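Friday, July 4, 2025
Flovthorpe, bin task by remote control

Holiday, so it's nice and quiet, and I finally got a proper go at driving it on the shelf-and-bin job for Tollisdale. The yellow shelving is on the left, bin on the carpet, black pieces go from one to the other.

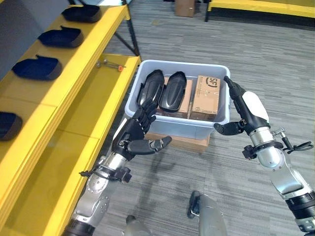
I'm still fighting my own thumbs! They stick out sideways whenever I relax, and the hands copy me, so I keep nudging the rim. Turned the arm scaling down 2 notches and it felt much calmer - leave it there for now.

Left hand still lags a bit when I reach low. It did that in April too, so I doubt it's the new Flendura gloves. Reaching over the rim is the part I want cleaner, wrist first and then fingers.
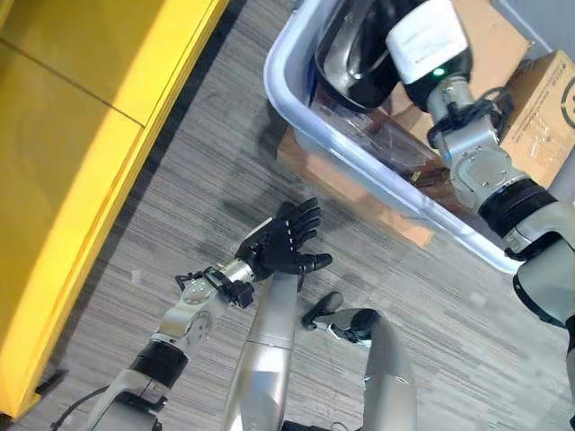

For next time

Start with both hands up and open, hold still, then go. The takes where I rushed that bit are the ones I'd toss (553 is a mess, please skip it). Vary how the pieces lie in the bin, too. I get lazy and drop them all the same way.

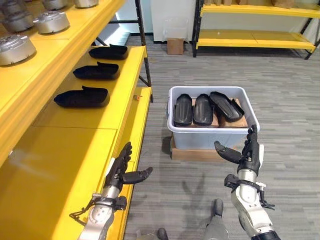 Five more takes after lunch and then I'm off to find a grill. Still a long way from 300, but Berrada's replay script should show us which ones are keepers.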